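티켓 3886: 법관 인준 추적 화면에서 토론종결 표결이 본회의 인준 표결로 표시됨
제품: Nustero 의회 표결 추적 / 구성 요소: Colidum 수집 모듈 / 우선순위: 높음 / 상태: 해결됨, 후속 작업 있음
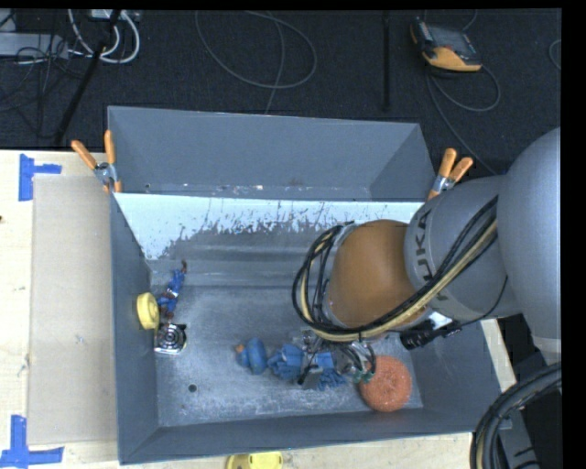
접수 내용

신고 기관은 Benedetti 사법정책연구실이며 담당자는 Graziella Rizzi이다. 연구실은 상원 본회의의 법관 인준 표결을 Nustero에서 내려받아 후보자별 찬반 기록표를 만든다. 이번 회기 자료를 갱신한 뒤 일부 후보자의 기록에서 다음 현상이 확인되었다.

후보자 상세 화면의 "본회의 인준" 항목에 토론종결 동의안의 찬반 수가 들어가 있다.
같은 후보자의 "토론종결" 항목은 비어 있거나 "표결 없음"으로 나온다.
의원별 표결 내역을 열면 인준에 반대한 의원이 찬성으로 나오는 경우가 있다. 토론종결에는 찬성하고 인준에는 반대한 의원들이다.
CSV 내보내기와 화면의 값은 서로 같다. 브라우저 캐시를 지우고 다른 계정으로 접속해도 결과는 바뀌지 않는다.

Rizzi의 첫 메시지:
"의사록 원문과 대조한 결과 최소 네 명의 후보자에서 값이 다릅니다. 의사록은 인준 표결과 토론종결 표결을 별도 번호로 싣고 있으므로 원문 쪽 혼동은 아닌 것으로 봅니다. 정당별 이탈표 통계가 이 자료를 그대로 쓰고 있어 해당 표의 배포를 중단했습니다. 수정 시점과 영향 범위를 알려 주십시오."

환경

Nustero 웹 화면, 기관용 계정
수집 원천: Lanitz 의회 데이터 피드, 표결 채널 및 지명 채널
수집 모듈: Colidum, 야간 일괄 수집과 회의 중 증분 수집을 함께 사용
대상 자료: 이번 회기 법관 지명 관련 표결 레코드 1760건
시간 표기: 의사당 현지 시각

처리 기록

09:12 Ettore Pace
티켓 배정받음. Rizzi가 첨부한 후보자 네 명의 식별자를 확인했다. 네 명 모두 화면 값이 신고 내용과 일치한다. 의사록 원문도 열어 대조했고 원문에는 두 표결이 각각 따로 있다. 표시 계층 문제인지 저장된 값의 문제인지부터 나눈다.

09:31 Ettore Pace
데이터베이스에서 직접 조회했다. 네 명 모두 표결 테이블에 레코드가 한 건만 존재한다. 그 레코드의 vote_type은 CONFIRM인데 yea, nay 값은 토론종결 표결의 값이다. 표시 계층은 저장된 값을 그대로 보여 주고 있다. 화면 쪽은 조사 대상에서 제외.

09:48 Ettore Pace
Lanitz 피드의 원본 메시지 보관함을 확인. 후보자 한 명을 골라 시간순으로 정리하면 다음과 같다.

메시지 A: 지명 접수, submission 1
메시지 B: 위원회 가결, submission 1
메시지 C: 회기 중단에 따른 지명 반려, submission 1 종료
메시지 D: 동일 후보자 재지명, submission 2
메시지 E: 토론종결 표결, submission 2, seq 1
메시지 F: 본회의 인준 표결, submission 2, seq 2
메시지 G: 토론종결 표결 정정, submission 2, seq 1, revision 2

피드에는 표결 두 건이 모두 들어와 있다. 누락은 없다. 메시지 G는 의원 한 명의 표결 방향을 바로잡은 정정분이며, 의사과 공고와 내용이 같다.

10:05 Ettore Pace → Graziella Rizzi
원본 피드에는 토론종결과 인준이 별개의 표결로 수신되어 있습니다. 오류는 당사 수집 단계에서 발생한 것으로 판단합니다. 첨부하신 네 명이 모두 한 차례 반려된 뒤 재지명된 후보자인지 확인해 주시기 바랍니다. 또한 재지명 이력이 없는 후보자 중 값이 다른 사례가 있으면 식별자를 보내 주십시오.

10:22 Graziella Rizzi
네 명 모두 재지명 후보자가 맞습니다. 재지명 이력이 없는 후보자는 표본으로 열두 명을 대조했고 불일치가 없었습니다. 참고로 재지명 후보자 중에도 값이 정상인 사람이 있습니다. 식별자를 첨부합니다.

10:40 Ettore Pace
정상으로 나오는 재지명 후보자의 메시지를 확인했다. 토론종결 표결에 정정 메시지가 없다. 재지명만으로는 재현되지 않고, 재지명과 정정이 함께 있어야 하는 것으로 보인다. 시험 환경에서 확인한다.

11:15 Ettore Pace
시험 환경 재현 결과.

재지명 없음, 정정 없음: 정상
재지명 없음, 정정 있음: 정상
재지명 있음, 정정 없음: 정상
재지명 있음, 정정 있음: 오류 재현

마지막 조합에서 메시지 G가 들어오는 순간 토론종결 레코드가 사라지고 인준 레코드의 찬반 수가 덮어써진다. 세 번 반복했고 결과가 같다. 증분 수집과 일괄 수집 모두에서 발생한다.

11:42 Ettore Pace
원인 확인. Colidum의 정정 처리 루틴은 기존 레코드를 찾을 때 아래 키를 사용한다.

현재 키: nominee_id + floor_seq

신규 수신 루틴의 키는 다음과 같다.

신규 수신 키: nominee_id + submission_no + floor_seq

두 루틴의 키가 다르다. 또한 정정 루틴은 floor_seq를 피드의 seq 값에서 읽지 않고, 해당 후보자의 전체 본회의 조치에서 순번을 다시 계산한다. 이때 지명 반려도 본회의 조치 한 건으로 센다. 재지명 후보자는 저장된 순번과 계산된 순번이 하나씩 어긋나므로, seq 1에 대한 정정이 seq 2, 즉 인준 표결에 적용된다. 그 뒤 정리 작업이 정정 전 원본인 seq 1을 "대체됨"으로 판정하고 숨김 처리한다.

물리적으로 삭제된 레코드는 없다. 숨김 표시만 되어 있어 복구는 가능하다. 다만 인준 레코드의 기존 값은 덮어쓴 상태이므로 피드 원본에서 다시 만들어야 한다.

11:50 Ettore Pace
위원회 표결은 별도 테이블을 쓰며 정정 루틴도 다르다. 영향 없음. 행정부 직위 지명은 같은 테이블이지만 정정 루틴이 지명 종류별로 분기되어 있고, 문제의 코드는 법관 분기에만 있다. 조약 동의안도 해당 없음.

12:18 Ettore Pace
영향 범위 조회. 조건은 법관 지명, submission_no가 2 이상, 본회의 표결에 revision 2 이상의 메시지가 존재할 것.

전체 대상 1760건 가운데 조건에 해당하는 인준 레코드는 18건이다. 18건 모두 의사록과 대조하여 불일치를 확인했다. 신고된 네 명도 이 안에 있다.

조건에 해당하지 않는 레코드는 피드 원본과 저장 값의 해시를 비교했고 차이가 없다.

12:30 Ettore Pace → Graziella Rizzi
원인과 범위를 확인했습니다. 재지명된 법관 후보자의 토론종결 표결에 정정이 있었던 경우, 그 정정이 인준 표결에 잘못 적용되었습니다. 영향받은 인준 레코드는 18건이며 목록을 첨부합니다. 목록에 없는 후보자의 자료는 사용하셔도 됩니다. 수정본 배포 전까지 18건에는 화면상 "검증 중" 표시를 붙입니다. 내보내기 파일에서는 status 열의 값이 UNDER_REVIEW로 나옵니다.

12:47 Graziella Rizzi
목록 확인했습니다. 질문이 있습니다.
첫째, 인준 결과 자체(가결, 부결)가 바뀐 사례가 있습니까?
둘째, 의원별 내역도 전부 토론종결 쪽 값으로 바뀐 것입니까, 정정된 의원의 값만 바뀐 것입니까?
셋째, 당 지도부의 절차상 반대표는 어떻게 처리됩니까? 재심의 동의를 내기 위해 토론종결에 반대로 돌리는 경우가 있는데, 그 표가 인준 반대로 집계되면 이탈표 통계가 크게 틀어집니다.

13:10 Ettore Pace → Graziella Rizzi
첫째 질문: 없습니다. 가결 여부는 지명 채널의 상태 메시지에서 따로 읽으므로 표결 수와 무관하게 유지되었습니다. 이 때문에 무결성 검사에서도 걸리지 않았습니다.
둘째 질문: 의원별 내역 전체가 바뀌었습니다. Lanitz의 정정 메시지는 변경분만 보내지 않고 표결 전체를 다시 보내는 방식입니다.
셋째 질문: 절차상 반대표가 있는 토론종결 표결이 인준 자리에 들어갔다면 해당 의원은 인준 반대로 잘못 표시됩니다. 18건 중 2건이 여기에 해당합니다. 첨부 목록의 비고 열에 표시했습니다. 복구 후에는 토론종결 레코드에 의사록상의 값인 반대로 남고, 인준 레코드에는 본래의 인준 표결 값이 들어갑니다. 절차상 반대표를 별도로 분류하는 기능은 현재 없습니다.

13:55 Ettore Pace
수정 사항.

정정 루틴의 조회 키를 nominee_id + submission_no + floor_seq로 변경.
floor_seq 재계산 제거. 피드의 seq 값을 그대로 사용.
정정 대상의 vote_type과 정정 메시지의 vote_type이 다르면 적용하지 않고 보류 대기열로 보냄.
정리 작업은 동일 키의 상위 revision이 저장된 경우에만 하위 revision을 숨김.

시험 환경에서 네 조합 모두 정상. 정정이 원본보다 먼저 도착하는 경우도 넣어 보았다. 이전에는 정정분이 버려졌고, 수정본에서는 보류 대기열에 들어갔다가 원본 도착 후 적용된다.

14:20 Ettore Pace
코드 검토 중 지적 사항 하나. vote_type 비교에서 피드의 값이 "CLOTURE"와 "CLOTURE_EXEC" 두 가지로 들어온다. 후자는 지명 안건에 대한 토론종결을 나타내며, Lanitz가 회기 도중 도입했다. 단순 문자열 비교를 하면 같은 표결의 원본과 정정이 서로 다른 종류로 판정될 수 있다. 정규화 표를 추가하여 지명 안건에서는 두 값을 같은 종류로 취급하도록 했다. 법률안 쪽 비교는 건드리지 않았다.

15:05 Ettore Pace
수정본을 운영 환경에 배포. 회의가 정회 중인 시간에 맞춰 증분 수집을 정지하고 진행했다. 이어서 18건 재생성 시작.

재생성 순서:
1. 숨김 처리된 토론종결 레코드의 표시 해제
2. 인준 레코드를 피드 원본의 최초 메시지로 되돌림
3. 정정 메시지를 수신 순서대로 재적용
4. 의원별 내역 재작성
5. 검색 색인과 내보내기 캐시 갱신

15:26 Ettore Pace
1차 재생성에서 한 건 실패. 로그:

ERROR colidum.replay: member reference not found
context: vote_type=CONFIRM, submission_no=2
action: record held

표결 이후 의원직을 사퇴한 의원의 참조가 현재 재적 의원 표에 없어서 발생했다. 재생성 도구가 표결일 기준 명부 대신 현재 명부를 보고 있었다. 야간 수집은 표결일 기준 명부를 쓰므로 운영 수집에는 영향 없다. 재생성 도구의 명부 옵션을 변경하고 해당 레코드를 다시 실행.

15:34 Ettore Pace
재실행 성공. 18건 전부 완료. 증분 수집 재개. 정지 중 쌓인 메시지는 순서대로 들어왔고 보류 대기열은 비어 있다.

15:58 Ettore Pace
검증 결과.

인준 레코드의 찬성, 반대, 출석만 표시, 불참 합계가 의사록과 일치
토론종결 레코드가 별도 항목으로 표시됨
의원별 내역 대조 시 불일치 없음
절차상 반대표가 있는 2건에서 해당 의원의 인준 표결 방향이 의사록과 일치
내보내기 파일의 행 순서와 열 이름은 변경 없음

"검증 중" 표시를 해제했다.

16:04 Ettore Pace → Graziella Rizzi
복구가 끝났습니다. 내보내기 파일을 새로 받으시기 바랍니다. 기존에 받아 두신 파일은 자동으로 갱신되지 않습니다. 파일 첫 행의 build 값이 이전 것과 다르면 새 파일입니다. API를 사용하시는 경우 revised_since 매개변수에 오늘 15:05 이후를 지정하면 변경된 레코드만 받을 수 있습니다.

16:37 Graziella Rizzi
새 파일로 기록표를 다시 만들었습니다. 네 명의 값은 의사록과 일치합니다. 18건 전체도 대조했고 이상 없습니다.
다만 API 쪽에서 한 가지가 있습니다. revised_since로 받으면 인준 레코드는 오는데, 숨김이 해제된 토론종결 레코드가 오지 않습니다. 전체 내보내기에는 들어 있습니다.

16:52 Ettore Pace
재현됨. 숨김 해제 작업은 visible 값만 바꾸고 updated_at을 갱신하지 않는다. revised_since는 updated_at만 본다. 대상 레코드의 updated_at을 갱신하는 스크립트를 실행하고, 숨김 해제 함수에도 같은 처리를 넣었다.

17:08 Ettore Pace → Graziella Rizzi
조치했습니다. 같은 매개변수로 다시 요청하시면 토론종결 레코드도 함께 수신됩니다. 이미 받은 인준 레코드가 중복으로 올 수 있으니 record_id 기준으로 덮어쓰시면 됩니다.

17:21 Graziella Rizzi
정상 수신 확인. 중복은 record_id로 처리했습니다. 배포 중단했던 표는 오늘 안으로 다시 올립니다. 정정 공지에 쓸 원인 설명을 두세 문장으로 받을 수 있습니까?

17:33 Ettore Pace → Graziella Rizzi
아래 문안을 사용하셔도 됩니다.

"일부 재지명 법관 후보자의 본회의 인준 표결 자료에 토론종결 표결의 값이 표시되는 오류가 있었습니다. 자료 제공 시스템이 표결 정정분을 다른 표결에 적용한 데 따른 것으로, 영향받은 인준 표결은 18건입니다. 인준의 가결 및 부결 결과에는 변동이 없었으며 현재 자료는 의사록과 일치합니다."

17:40 상태 변경: 진행 중 → 해결됨

임시 조치 (수정본이 적용되지 않은 자체 설치 환경용)

Colidum을 자체 서버에서 운영하는 기관은 수정본 적용 전까지 설정 파일에서 judicial.revision.apply 값을 hold로 바꾼다. 정정 메시지가 보류 대기열에만 쌓이고 기존 레코드에 적용되지 않는다. 이 상태에서는 정당한 정정도 반영되지 않으므로 의사록의 정정 공고를 별도로 확인해야 한다. 수정본 적용 후 값을 auto로 되돌리고 대기열 재처리 명령을 실행한다.

이미 덮어쓴 레코드의 유무는 다음 조건으로 조회한다.

nomination_class = JUDICIAL
submission_no >= 2
같은 후보자에 CONFIRM 레코드가 있고, visible = false인 CLOTURE 또는 CLOTURE_EXEC 레코드가 있음

결과가 있으면 재생성 도구를 실행하되 명부 옵션은 roster=as_of_vote로 지정한다. 기본값으로 실행하면 사퇴하거나 교체된 의원이 포함된 표결에서 위의 오류가 난다.

후속 작업

무결성 검사에 표결 수와 의결 정족수의 대조 항목 추가. 담당 Ettore Pace. 진행 중.
가결된 인준에 대응하는 토론종결 레코드가 없을 때 경고 생성. 만장일치 동의로 처리되어 토론종결이 생략된 지명은 제외해야 한다. Lanitz 피드의 해당 표시가 모든 메시지에 들어오는지 확인 필요. 대기.
재생성 도구의 명부 옵션 기본값을 as_of_vote로 변경. 완료, 다음 배포에 포함.
절차상 반대표 분류 기능. Benedetti 측 요청으로 별도 티켓 등록. 의사록에 재심의 동의 제출자가 기재되는 경우에만 판별할 수 있어 자동 분류 여부는 미정.
CLOTURE_EXEC 값의 도입 시점과 법률안 쪽 사용 여부를 Lanitz에 문의. 회신 대기.

추가 기록

08:50 Ettore Pace
Lanitz 회신 접수. CLOTURE_EXEC는 지명과 조약에만 쓰이며 법률안에는 쓰이지 않는다. 조약 쪽에는 정규화 표가 적용되어 있지 않으므로 같은 처리를 추가한다. 현재 조약 안건에 정정 메시지가 들어온 사례는 없다. 변경은 다음 배포에 넣고 이 티켓에는 참조만 남긴다.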